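Chapter 7
Assessing a Packaged Two-Arm Workcell

7.1 Scope of the chapter

Earlier chapters dealt with arms, joints and grippers as separate parts. A buyer seldom meets them that way. Most small firms now purchase a packaged cell: two arms on a shared base, grippers, wrist and head cameras, a controller, and a service contract covering all of it. This chapter takes one such package, the Carix Sima, and works through its assessment for light food handling. The trial bench was at Wodham, and the software supplied with the cell was Jellora, used with its default settings.

The task set is portioning dry or grainy food between small vessels on a flat table. It looks simple and is a fair test. Plastic bowls are light and slide when pushed, and a clear container gives a camera very little to work with against a pale surface.
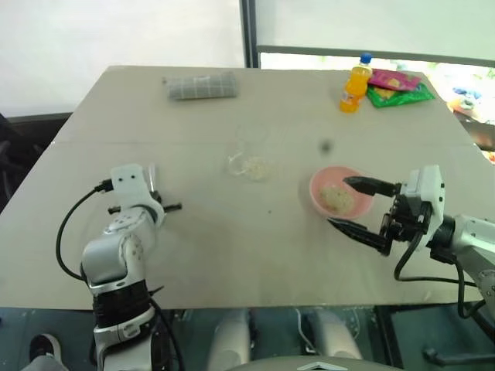 Reach should be checked before anything else. The supplier's drawing gives the reach of each arm alone, but the useful figure is the area both grippers can enter at once without their cables or forearms meeting. On a shared base this area is always smaller than the drawing suggests. Mark it on the table with tape and keep all vessels for two-handed work inside it. Items that are not part of the task may stay at the far edge, provided they are present in every run — moving them between runs changes what the head camera has to sort out.

7.2 Counting attempts

An attempt begins when either gripper leaves its rest position and ends when both have returned to it. The trial logged 1482 attempts, of which 1261 were completed without a person stepping in. The contract had called for 2000 attempts, and the shortfall should be stated in any report that quotes the result. 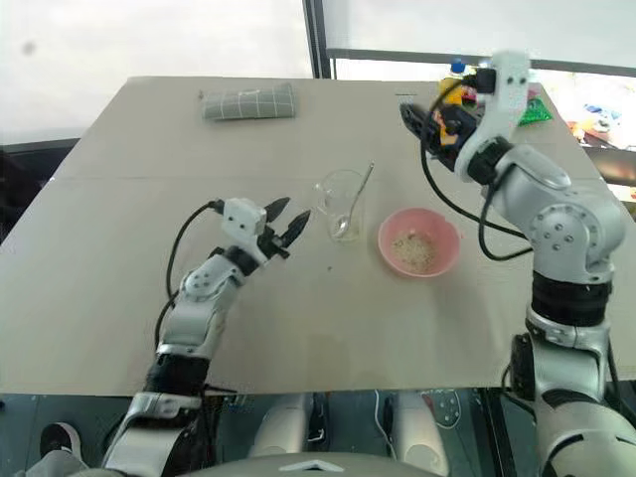
Failures are sorted by the stage at which they occur: approach, grasp, transfer or release. A spoon standing in a tall vessel should be logged separately from one lying flat, as the angle of the handle changes the approach.

7.3 Grip on slender tools

The standard fingers taper to narrow tips. They suit thin handles, but the contact area is small and a smooth handle may turn under side load.
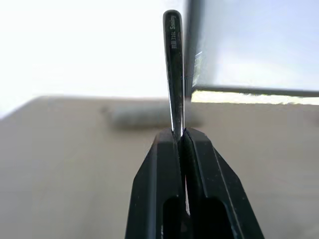 Three measurements are needed: the closing force at the tips, the side load at which the tool begins to rotate, and the drift in tool angle over a full transfer. The first can be taken with a bench gauge. The other two call for the wrist camera, and the method is set out in Section 7.4.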